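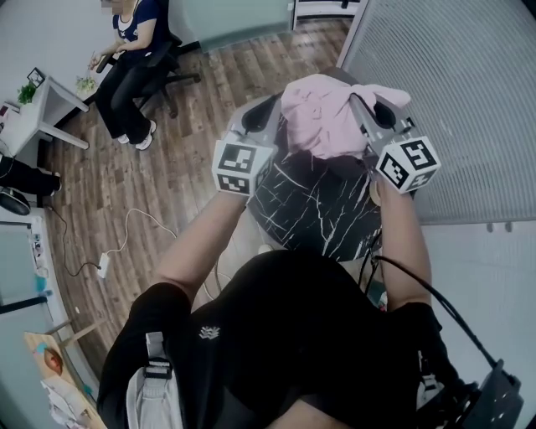 I gave up paper napkins in March and I have become a bit of a bore about it, so you may as well have the full sermon now and be done with me.

It started with a cupboard. We moved to Olton with 23 boxes, and one of them, I swear, was mostly serviettes. Christmas ones with robins on, left over from a Christmas when we fed far too many people. Yellow ones from a christening. A fat stack from a takeaway that thinks two people sharing a curry need a ream of the stuff. I had been carrying these from house to house for years, and I never once used a robin in July, because you don't, do you?

So I used them all up (robins included, in spring, with soup) and then I didn't buy any more. I bought cloth ones. They came from Dikik, the little homeware place near the station, 4 to a pack and no two quite the same size, and I paid more than I meant to. I felt very grand for one evening. Then I spilt beetroot.

Now this is where most people go wrong with cloth napkins, I think. They treat them as best. They iron them, they fold them into fans, they bring them out when somebody's mother is coming, and the rest of the year they lie in a drawer going stiff along the creases. No wonder everyone decided paper was easier! If a napkin is too nice to wipe your chin on, it's a small tablecloth.

Mine don't get ironed. They get shaken out, hung over the bath and shoved in a basket. The beetroot never fully left, and that napkin is now the one I always reach for, partly so that guests don't get it and partly because I can't make it any worse. My gran had hers in rings, everyone with their own, and you kept the same one for days. I used to think that was revolting. I've come round to it completely. It's your own chin, after all.

People bring up the washing, and fair enough. I'm not going to pretend I've done the sums on water and electricity, because I haven't, and I'm suspicious of anyone who comes out with a very exact number over dinner. All I can tell you is that ours go in with the tea towels, in a wash I'd be doing anyway, and the machine doesn't seem to notice them. If you were running a separate hot wash for two squares of cotton I'd say go back to the robins.

Cafés are harder. Zuvuvska, where I have lunch more often than I should, went over to cloth last year and then went back, and I do see why. Things wander off. Children blow their noses. Somebody has to collect and wash and dry the lot, and that somebody is already on her feet all day. Quách, the noodle place, has a box of thin paper ones on each table and I get through a shameful number of them, broth being what it is. I don't feel guilty there. I did once take my own napkin, tucked into my bag, and felt such a prat getting it out that I put it away again and used my sleeve.

But at home? At home I really do think we've talked ourselves into a chore that isn't one. It's a bit of cloth. You wipe your hands on it, you drop it on the chair, you find it again at breakfast. I like how soft they've gone. I like that laying the table takes me half a minute longer and makes beans on toast feel like somebody meant it.

The drawer where the serviettes lived has batteries in it now, and a great deal of string.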